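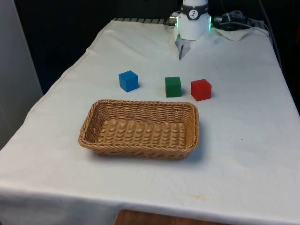

Cirero tabletop arm: care and setup FAQ

These are the questions that come up most often from people booked on the Cirero arm in the Soliman room. If yours isn't covered, ask Asmaa Helmy, who looks after the cell. Page last changed 27th November.

Who can use the arm?

Anyone who has done the bench induction. You can watch a session without it, but you can't hold the stop button or run a program.

How do I start it up?

Check that the stop button is released, then switch on the control box under the table. Wait for it to finish its own checks before you open the Bididach software on the desktop. If you open the software first it won't find the arm, and you will have to close it and start again. Press Connect, then Release Brakes. You will hear a click from each joint.

What should I look at before the first move?

Look at the cable bundle. It should have enough slack for the arm to turn fully to both sides without pulling. Then check the connector by hand. It should be finger tight and should not turn. Last, look at the gripper finger from the front and from the side. If it is bent, don't run anything.

How fast can I run it?

New programs run at 9 per cent speed until they have gone through once from start to finish. After that you can go up to 70 per cent. The software will let you set it higher. Please don't.

Why is there a cloth on the table?

It gives a plain, pale background and it is kinder to the finger than the bare top if a program goes too low. It also stops the cubes sliding when they are nudged. Leave the folds round the base loose. A tight cloth gets dragged when the arm turns, and everything on the table moves with it.

Does the cloth need to be spotless?

No. Small marks make no difference to the work. Change it if there is grease on it or a hole, or if the creases in the working area are high enough to tip a cube. Clean cloths are in the drawer marked Ivberg. Used ones go in the bag on the door.

Which objects are used for the daily check?

The red, green and blue cubes and the wicker basket. The check program picks up each cube and puts it in the basket. Start with the basket empty and the cubes out on the cloth between it and the arm, with a gap between them wide enough for the gripper. They don't have to be in a perfect line. Keep to these cubes, as other sizes will give a false result.

The check failed. What now?

Run it again once. If it fails on the same cube, move that cube a little and try again. If it fails on all of them, the height setting has probably been lost, and you will need to reset it (see the next question). Write down what happened in the log either way - a failure that goes away is still useful to know about.

How do I reset the height?

Take everything off the cloth and smooth out the area under the gripper. Choose Set Table Height in the Bididach software and bring the finger down in 2 mm steps until it just touches. Slide a strip of paper under the finger. It should drag slightly but still come out. Save, then raise the arm before you do anything else. Repeat this whenever the cloth or the finger is changed.

How often is the finger replaced?

Every 3,000 picks, or sooner if it is bent or chipped. The count is on the status page. Two screws hold it on. Switch off at the control box before you undo them, and don't overtighten the new ones, as the thread strips easily.

Can I wipe the arm down?

Yes, with a dry or barely damp cloth and the power off. No sprays, and no solvent on the joints or the gripper body.

The arm has stopped and won't restart.

Press Clear, then Release Brakes. If the same message comes back, copy it into the log, switch off and leave the arm where it is. Don't push it back into place by hand. The base mounting was last checked in October and should not move at all, so report it straight away if it does.

How do I leave it at the end?

Send the arm to Park, close the software, and then switch off the control box. Put the cubes in the basket and sign the log.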